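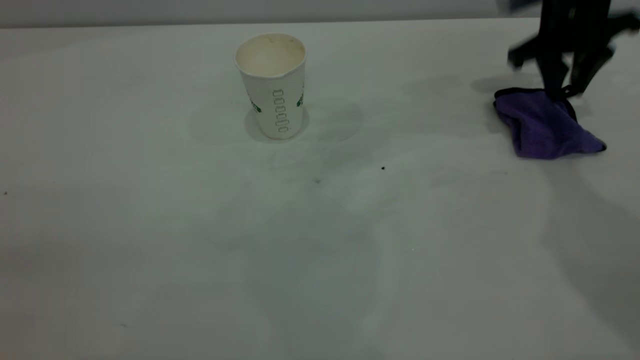

The Secret Life of a Paper Cup

Have you ever stopped to think about how strange a paper cup is? Go and find a sheet of plain paper, the kind you draw on, and let a few drops of water fall on it. (Ask first, and do it over the sink!) The paper goes dark and wrinkly, and after a little while you can poke your finger right through it. Paper and water are not good friends at all. And yet people all over the world fill paper cups with cocoa and lemonade and soup, and carry them down the street, and hardly a drop gets out.

So how does a cup made of paper hold a drink? To answer that we have to go back quite a long way, to a forest, so get comfortable.

It starts with trees

Paper is made from wood, and wood is made of tiny threads called fibers. They are so small that you would need a magnifying glass to see one properly. At a paper mill the wood is chopped into chips and cooked until it falls apart into a mushy soup called pulp. If you have ever left a piece of toilet paper in a glass of water and given it a good stir, you have made something a lot like pulp.

The pulp is spread out very thin, squeezed, and dried. As the water leaves, the little fibers grab hold of each other and get tangled up, a bit like hair that hasn't been brushed, and when they are dry they stay that way. Now you have paper! For cups the mill makes it thicker and stiffer than drawing paper. It comes off the machine in enormous rolls, much too heavy for even the strongest grown-up you know to pick up.

A raincoat for the inside

Next comes the clever part. One side of the paper gets a very thin layer of plastic, or sometimes of something made from plants. It's melted and spread over the paper in a smooth sheet, so thin you might never notice it. Think of it as a raincoat. Your coat keeps the rain away from your sweater, and the cup's coat keeps your drink away from the fibers.

Long ago, some paper cups were coated with wax instead. Wax works nicely for cold drinks, but you can guess what happens to wax when it meets something hot. Yes, it goes soft and melts, and you certainly don't want candle in your cocoa.

From flat to round

I once spent a whole morning at the Trestov cup works with a lady named Ivone Andrade, who has been making cups there since before I could tie my shoes, and she let me hold a cup before it was a cup. It looked like a slice of rainbow, or a fan, wide and curved at the top and shorter and curved at the bottom. Ivone called it a "blank," even though it already had a picture printed on it. The printing is done first, while the paper is still flat, because it is very hard to print neatly on something round.

A machine wraps the blank around a metal shape and presses the two edges together where they overlap. Heat makes the coating a little sticky, and when it cools, the edges are stuck fast. You can find this place on nearly any paper cup. Run your finger slowly around the outside until you feel a line going from top to bottom. We call it the seam.

Then a little circle is pushed in for the floor, and the bottom of the wall is folded over to hold it tight. Turn a cup upside down and you'll see that the floor sits a bit higher than the edge, like a small room under the cup where a beetle could live.

The last job is the rim. The machine curls the top edge over and over on itself until it makes a neat little roll. Ivone's machine makes 480 cups every time she goes for her coffee break, and she drinks her coffee fast. (She drinks it from a china mug, too! She told me that she sees quite enough paper cups already.)

Why is the rim rolled?

I'm so glad you asked. There are a few good reasons, and the first is your lips. A cut paper edge is sharp, as you know if you have ever had a paper cut, and a rolled one is round and smooth. The roll also gives a lid something to snap onto.

But it makes the cup strong as well, and you can try this for yourself. Roll a strip of paper into a tight tube and try to bend it. Now bend a flat strip. The tube pushes back, doesn't it? The rim works the same way. It's a stiff ring that helps the soft wall keep its shape when you squeeze. It can still get a dent if somebody pinches it hard, of course, and then it is never quite as round again.

Why is the bottom smaller than the top?

Most paper cups are narrower at the bottom. Grown-ups say that the cup "tapers," and it's a good word to keep for later. A cup that tapers can slide inside another one just like it, and then another one can slide into that, and so you get a tall stack that takes up hardly any room. If cups had straight sides, each one would have to sit on top of the last, and a box for 600 cups would be about as easy to get through your front door as an elephant.

Bumps, ridges, and hot fingers

Some cups have lines or ridges on the outside. Ridges can make a cup easier to grip. When they are deep enough, they also leave little pockets of air between your hand and the cup. Heat moves slowly through still air, so your fingers stay more comfortable. Other cups do it with 2 walls, one inside the other, and a gap of air in the middle.

What about the stain?

After a cup has held coffee or tea, you will often see a brown or beige mark down inside it. My neighbor Shiyu Fu asked me about this when she was six, and I had to go away and find out. Coffee and tea are full of tiny bits of color. When the last few drops dry up, the water floats off into the air, but the color can't fly, so it stays where it is. It often gathers near the bottom, where the last drops sit.

Where does it go next?

A paper cup is usually used only once, for a few minutes, which seems a shame after such a long journey. Recycling one is tricky too, as the paper and its raincoat must be pulled apart first, and not every town has a place that can do it. Ask a grown-up to help you find out what your town does.

A clean cup can have a second life at home. You can plant a bean in it, keep your crayons in it, or tie two together with a long string and make a telephone. At Drinderum Elementary the children saved up their rinsed cups from September until May and built a castle with 1,539 of them. It had a gate big enough to crawl through, and it stood until somebody opened the gym door on a windy afternoon.

Words to remember

Fiber: a tiny thread, such as the ones in wood.
Pulp: wood and water mixed into a mush.
Seam: the line where two edges are joined.
Taper: to get narrower toward one end.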